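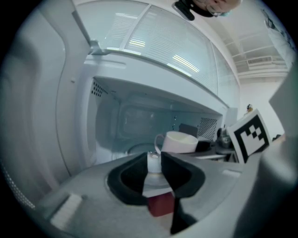

Microwave lemon curd in one bowl

I made curd the old way for years, stood over a pan of simmering water with my arm aching, and then Vimala Iyengar brought a jar of hers to the Skukness bake sale and told me she'd done it in the microwave that morning. I went straight home and tried it! It's glossy, sharp and every bit as good on toast.

You'll need:
3 large unwaxed lemons
200g caster sugar
100g unsalted butter, cubed
3 eggs, plus one extra yolk
A pinch of salt
A big heatproof glass bowl (mine holds two litres, and I wouldn't go smaller)

1. Wash your jars in hot soapy water, rinse them and put them in a low oven while you get on with the rest.

2. Grate the lemon zest straight into the bowl so you catch all those lovely oils. Rub it into the sugar with your fingertips until it smells amazing.

3. Squeeze in the juice, add the butter and salt, and microwave on full power for a minute. Stir, then give it another 30 seconds if there are still lumps of butter.

4. Let it stand for five minutes. Beat the eggs and yolk in a jug, then pour them in slowly, whisking all the time.

5. Microwave on medium for one minute and whisk well, getting right into the sides. Keep going in one-minute bursts, whisking after each, until it starts to thicken. Then drop to 30 seconds.

6. It's ready when it coats the back of a spoon and a finger drawn through leaves a clean line. If you have a thermometer, look for 77°C. It will still seem a bit runny, but it sets as it cools.

7. Sieve into the warm jars (I like to leave some zest in, my sister can't stand it) and put the lids on.

Keep it in the fridge and eat it within two weeks. Limes work beautifully too, but use five of them, and go easy on the zest.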